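Jimus Gripper Comparison, Nernumora Bench Set

Released in March. Maintained by the bench team at Morkedport.

What's in here

Logs, camera streams and trial notes from a side-by-side test of two finger designs on our two-arm table. The Jimus fingers are the stiff ones we've been running for ages. The Kun fingers have a slimmer tip and a softer pad glued inside it. We wanted to know which pair copes better with bin work, and we got far more out of it than we hoped, so we cleaned it up and put it online!

The set has 44 episodes. Each one has a wrist stream per arm, one fixed view of the table, joint positions, gripper opening and a text note typed by whoever was driving. Episodes run up to 38 seconds.

Wrist cameras

Each arm carries a small camera close to the gripper, looking out past the fingers. Expect motion blur when the arms move fast, and expect bright windows to wash out the background whenever a wrist swings up toward them. We left exposure on automatic. 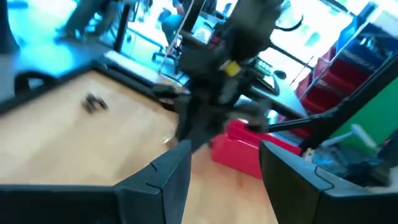 Both wrist streams are stamped by the same clock as the joint log, so you can line them up without guessing. If your loader wants a fixed step, resample the joints to the video and leave the video alone. We tried it the other way first and got ugly stutter in the gripper channel.

Episodes 1 to 5 are warm-up runs. The drivers were still getting used to the controller, and it shows. We kept them in because the slow, wobbly approaches are great for testing a tracker, but they are flagged in the index as warmup and you'll probably want to leave them out of any scoring.

Open-gripper segments

A lot of people skip over the parts where the gripper is open and holding nothing. Please don't! Those stretches are where we check finger alignment and reset the zero. Look for the label open_idle in the segment file.

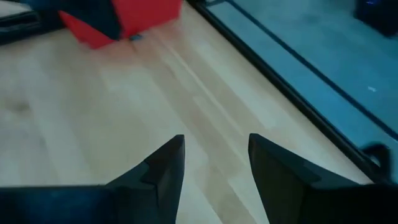 Do I need to recalibrate when switching between the two finger types?

The arm calibration stays valid, but the gripper opening has to be zeroed again after every swap. Close the fingers gently until they touch, save that position as zero, then open fully and save the second value. Both numbers go in fingers.txt next to the episode folder. If the file is missing, the loader falls back to the Jimus values, and Kun episodes will read as slightly closed when they're fully open.

What we learned so far

Jimus fingers are wonderful on bin rims. They go down beside a thin wall, grab it and keep the bin at the angle you wanted. They're less forgiving if you come in crooked.

Kun fingers are kinder to small parts and a joy for new drivers. On a heavier lift the pad gives a little and the bin swings, so plan on a slower move. We haven't tried a harder pad yet and would love to see numbers from anyone who has.

Known problems

- Episode 10 has a gap in the left joint log. The video is fine.
- Glare on the tabletop can fool a simple color threshold, and the red bins leave reflections in the shiny surface. Mask the table before you segment.
- The fixed view includes a good deal of the room behind the table. Crop it if you're training on that stream alone.

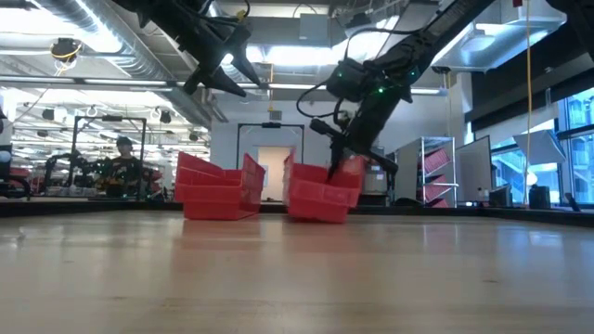 - Cable loops near the wrists can cross the view of the fingers. We didn't mark those moments.
- Driver notes are typed as written, typos included.

Getting started

Unpack the archive, keep the folder names as they are, and run the index script once. It writes a list of episodes with finger type, length and flags. Start with one Jimus and one Kun episode played next to each other. The difference in how the two approach a rim is easy to see, and it's a lot of fun to watch.

Fixes and extra labels are very welcome. We go through new reports every Monday.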